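February, bristle shedding, batch 2

Soaked 9 brushes from the Forell lot in the Kellunier soap solution, bristles down, then dried flat. Kosmas Raptis wants the ferrule glue checked before we order more.

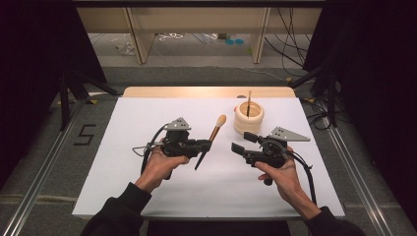
Shedding after 200 strokes on dry felt: 157 hairs total, most from two brushes. Glue line on both stops short of the crimp – same fault as batch 1. Rest are fine.

To do: ask Yu-ting Fung for the cure time on the Hsieh epoxy. Repeat with warm soak.

2 comments · 9 shares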